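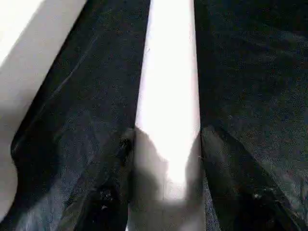 In praise of the folded leaflet

14/06/2023

Quick one before I have to go get the car. Been meaning to write this for ages and the drawer finally jammed, so.

The drawer is where the instruction leaflets live. Everybody has this drawer, or a shoebox, or a plastic bag inside another plastic bag on top of the fridge. Mine is under the oven mitts. It would not open this morning, because the warranty booklet for a toaster we gave away had stood up on its edge and wedged itself against the frame. Got it out with a butter knife. Then of course I sat down on the kitchen floor and read for most of an hour and was late for everything after that.

I love these things. I know most people throw them out with the little bags of silica gel. My husband does, or did, until the business with the water softener. But I read them start to finish, usually before I open any of the hardware, and I keep them long after the thing itself is broken or sold. I have the leaflet for a baby gate. The baby drives now.

What I like is that somebody had to sit there and think about me. A person I'll never meet, in an office in Lultham or wherever, imagining my kitchen and my bad light and the dog. They had to guess what I'd get wrong. When they guess right it's like being known a little bit. "The short screws look like the long screws until you use one in the wrong hole." That's a real sentence from a real leaflet, a shoe rack from Dornik, and I have thought about it more than I've thought about most novels.

Dornik were the best at it. I only ever owned a couple of their things, the shoe rack and a folding drying rack, both bought from the seconds shop in Bonovley when we were first married and had no money. The racks were ok. The leaflets were something else. Drawn by hand, with proper shading on the wood grain, and a little man with rolled up sleeves who got visibly more tired as the steps went on. By the last page he's sitting on the floor with a cup of something. I swear his hair is messier too.

The drying rack one has 5 languages in it and you can tell which was written first and which was done on a Friday afternoon kind of mood. The English calls the rack "the dryer" then "the horse" then, on the back page, "he". He must not be loaded when open halfway. I still call it he. He's in the basement, he's fine, one rail is taped.

The bit about the words

So words. Lots of leaflets don't have any now. Just pictures, an exclamation mark in a triangle, a sad face and a happy face. I get why. Print it the same for every country, no translators to pay. And some of the wordless ones are really good, I'm not being a snob. But I miss the words. A drawing can tell you a peg goes in a hole. It can't tell you the peg will feel too big and that this is normal and to keep pushing. "It will feel too tight. It is not." I needed that with the crib. Instead I had an arrow, and I stopped pushing, and the side wobbled until August when my mother leaned on it and it went in with a bang.

Warnings too. Somewhere along the way the warnings ate everything. I got the leaflet out for the hand mixer and it's pages and pages of don't before there's a single do. Don't immerse. Don't use on a boat (?). Don't let the cord hang over a counter, which, where is it going to hang. By the time you get to how to put the beaters in you've stopped reading, and I think whoever wrote it knew that, because the beaters part is wrong. The one with the collar goes on the left. The leaflet says right. It chewed up a pound of butter.

I wrote to them about it. Never heard back. I did once write to the people who made our window blinds and got a lovely letter, and a spare cord, and a corrected page to paste over the old one. Pasted it in. It's in the drawer.

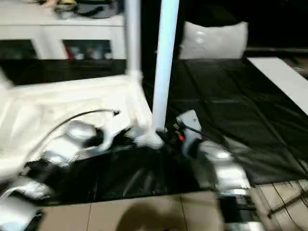
Kazimiera Malinowski emailed after my last post on this (the one about the sewing machine manual) to say I was being sentimental and that most old manuals were terrible. She has her mother's stove booklet from the apartment on Brzozowska street and it tells you how to clean the burners without ever saying to turn the gas off first. It also assumes you've got a maid. She said the good ones survive in drawers and the bad ones got used to light the stove, so naturally I think they were all good.

Fair. That's completely fair and I've been stewing on it since. I don't think it's the whole story though. Even the bad old ones had a person in them. The stove booklet thinks you have a maid, well, that's somebody with an opinion about you! Wrong, but an opinion. The new ones don't think anything about me at all. They've never pictured me in my life.

She also sent me a scan of the page about baking, where it says to put your hand in the oven and recite a prayer and if you can't get to the end then it's hot enough for bread. I've printed that out. Drawer.

Which way up

The other thing, and then I really do have to go. Orientation. Almost every assembly disaster in this house comes down to somebody holding the thing the wrong way round and not knowing it. Not missing screws, not the wrong tool. Front and back, top and bottom. A bookcase with the raw edge facing out (still like that, it's behind the door). The step says "turn the unit over" and you think, over from what? I turned it already. Big molded parts are the worst for this. Take a large white plastic base lying on its side, like the one there, and try writing a line of English that tells a tired person which side it's supposed to be on. You can't say top, because top is now left. You can't say left because they might be standing across from you. The Dornik people would have had the little man put a hat on it.

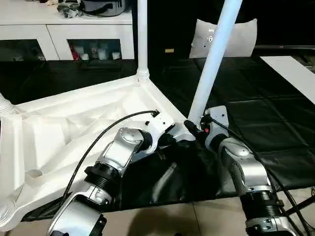
Good leaflets get around the which way up problem with landmarks, and the old ones did it all the time. "The side with the maker's name faces you." "Stand so the window is behind you", I've seen that as well, for a sewing table, and I went and stood with the window behind me like a good girl and it worked. You can do the same with nearly any shape if you bother to look at it. With a white plastic piece that's resting on its side you'd start from that, say it's lying down now and it stays lying down till I tell you, then pick out an edge a person could find with their hand and call it the same thing all the way to the end. Name it once and stick to it. That's my whole theory of writing, probably. My daughter's teacher said much the same about essays.

I tried writing one myself last winter. For the water softener, since the original was the one that got thrown out (he knows). It took me a whole weekend and 2 drafts and it's only a page. You would not believe how hard it is. I wrote "open the lid" and then stood there and realised I always lift and slide, lift a bit THEN slide, and if you only lift you crack the clip. I've been doing it for years without knowing I knew it. Same with the salt. I had "pour in the salt" and that was it. Then I gave it to my husband and watched him from the stairs, and he poured it straight down the wrong tube, perfectly happy, doing precisely what I'd said.

So draft next has "NOT THE TUBE" in capitals, and there go my high principles about warnings. He did the whole refill off it last month on his own. I stayed upstairs and listened.

What I'm keeping

The drawer needs thinning or it'll jam again by the weekend. Toaster booklet can go, the toaster's gone. Baby gate, no, staying. Anything with a sad face and happy face, out. The phone ones, out, they're all one thin page telling you to look on the website anyway, and the website has a manual with 77 pages and you can't fold it up or write on it. I like writing on them. My mother-in-law gave us a pressure cooker and the booklet has her pencil all down the margins, times for beans, "too long" next to the chicken, a phone number with no name. The cooker lost its gasket years back. I'm not throwing out the booklet, don't ask.

And the Dornik ones I'm going to put in plastic sleeves, which I know is ridiculous. There's a print number at the bottom of the shoe rack one, 1570, tiny, next to the staple. I always wonder what the ones before it looked like. If the man had his sleeves down.

If anybody has a Dornik leaflet, any product, I'd love a scan, email's in the sidebar. Especialy the coat stand, which I've only heard about and which supposedly has a dog in it.

Car. Going.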